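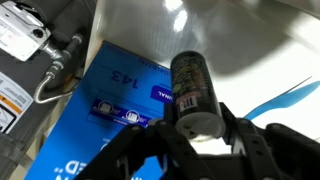 Black can held upright in the gripper.

4.2 Turning on voice commands

1. Open the Rarkov app and select Settings, then Voice.
2. Choose a wake word. The default is Monadell.
3. Read the phrase on the screen aloud twice.
4. Set the listening timeout. The factory value is 2000 ms – 1000 ms suits short commands.
5. Select Save.

Note: The phone stores up to 300 custom commands.

Caution: Error 706 means the microphone is in use. Close other voice apps before you repeat step 3.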